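27 Dec 2019 - Munton workroom, folding cell

Carrying on from the last entry. Reran the flat cloths on the upholstered surface with the new approach height. Counts from the cell log: 1,646 pick attempts since the height change, 953 of them on plain white cloth. Regrasps on the white are still higher than on the printed stock. Hongmei thinks the contrast threshold is set for the old table cover. I think it is the corner detection. Both can be tested on the same batch, so we will do that before arguing further.

Staffing side, for Montserrat's note to Roussel. Before the cell, two people folded and one packed. At present one person feeds and clears, one packs and checks, and the third is on repairs and relabeling. Hours are unchanged. What has changed is the kind of interruption. Folding by hand could be dropped and picked up at any point. The feeder now waits on the arm, then has a short stretch in which everything needs doing at once. Three of the day crew have said the waiting is more tiring than the folding was. I would put that in the note as they said it.
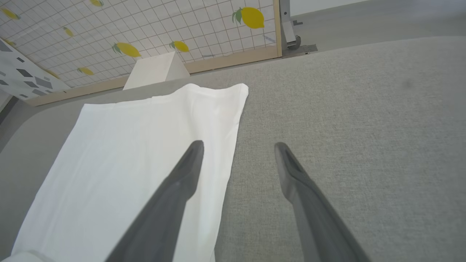 Finger tips: open width at approach stays as it was. Narrower gave cleaner single-layer picks on the bench but missed lifted corners. If we go narrower again, change the approach angle in the same edit and log it as one change - last time we split them and could not tell which one did the damage.

Stop rule. The feeder can pause the cell without giving a reason code. Miltia's default screen asks for a code before it will resume, and people were picking the first on the list to get past it. 653 pauses under code 7, "operator other", tells us nothing. Hongmei has turned the prompt off on our cell. Free text at end of shift instead, on paper for now.

Training. The packers asked to be shown how to re-teach the start position themselves instead of calling one of us. Took under an hour with two of them. They do it more carefully than I do. Triltivness wants re-teaching restricted to their own login; I have asked for that in writing, with the reason.

Open items:
- corner detection against contrast threshold, same batch, plain white only
- rotation between feeding and packing: crew want to swap at the break, the schedule has it by shift
- who signs off a changed start position when neither of us is in
- Montserrat to send the staffing note in January, draft to the crew first

Left the cell on the old speed setting. Do not raise it until the regrasp numbers are in.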